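Plultstead Stone Sealer, 32 oz – Review After Six Months on a Kitchen Counter

Posted 13 June 2020

I put the Plultstead sealer on our kitchen counters in January and have now lived with it long enough to say something useful. Short version: it does its job on oil and coffee, it does nothing for lemon juice, and the instructions are poor.

The counters are white marble with gray veining, honed on the island and polished along the wall. They went in with the rest of the kitchen and the fabricator sealed them once. By last winter a drop of water left on the island would leave a dark spot within a few minutes, so it was time.

I had used Rondo before, in our last place, on a bathroom vanity. Rondo is a spray, and it is easier to put down. Plultstead is a liquid you pour and spread with a lint-free cloth. It smells faintly of solvent. I kept a window open and the smell was gone by the next morning.

Prep took longer than sealing. Everything came off the counters, including the knife block and a toaster that had not moved in a year. I washed the stone with dish soap and warm water, rinsed it twice, dried it, then left it overnight. The label says the surface must be "fully dry" and gives no number of hours. Overnight was enough for me. If you have had standing water around the sink, give it a full day.

Then you pour out a puddle the size of a pancake, spread it, wait, and wipe off what has not soaked in. The label gives the wait as 5 to 15 minutes. On the honed island I waited the full 15 and wiped off very little. On the polished side I should have stopped at 5. Polished stone takes in less, and what stays on top starts to get tacky. I ended up with a hazy patch next to the stove that took a second coat and a lot of rubbing to lift. The trick, which I found on the maker's site and not on the bottle, is to wet the haze with fresh sealer and wipe right away.

I did 2 coats, an hour apart. The bottle covers 40 square feet according to the label. I got both coats on the island and one and a half on the wall side before it ran out, and I am not a careful pourer. 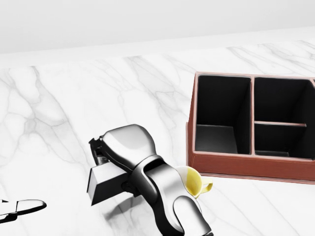

Gray veining on polished white marble. Shiny stone needs less time before you wipe.

As for color, there was no change that I could see once it dried. Some sealers are sold as enhancers and will make the veins look darker. Plultstead sells one of those too in a nearly identical bottle, so read the front label before you pay. I had the wrong one in my cart first.

Now the stain tests. I did these on a leftover piece from the sink cutout, with one half sealed and the other half left bare.

Olive oil, one hour: no mark on the sealed half, a dark ring on the bare half that is still there.

Black coffee, overnight: very faint tan ring on the sealed half, gone after a baking soda paste. The bare half stained.

Red wine, one hour: clean on the sealed half.

Lemon juice, ten minutes: both halves etched, and both look the same. A dull spot from acid is damage to the stone and a sealer that soaks in will not stop it. The Plultstead label says "protects against everyday kitchen spills" and leaves it there, and I think that is misleading for anyone with marble. Plenty of people will find out with a lime.

Durability has been fair. Water still beads on the wall side. On the island, where the cooking happens, it beaded well until the end of April and now flattens out after a minute or so. I will redo the island this summer and leave the rest alone.

I looked at the Marciniak paste as well. It costs nearly twice as much and has to be buffed, and I did not want to buff a whole kitchen by hand. For a small table it might make sense.

For daily cleaning, use a neutral soap. I had a bottle of Milavari citrus spray under the sink and moved it to the garage – anything with citrus or vinegar in it should stay off marble, sealed or not.

Good: works on oil, coffee and wine. No color change. Fair price.
Bad: vague label, easy to haze on polished stone, cap leaks if the bottle is stored on its side.

Four out of five for honed stone, three for polished. I would buy it again for the island.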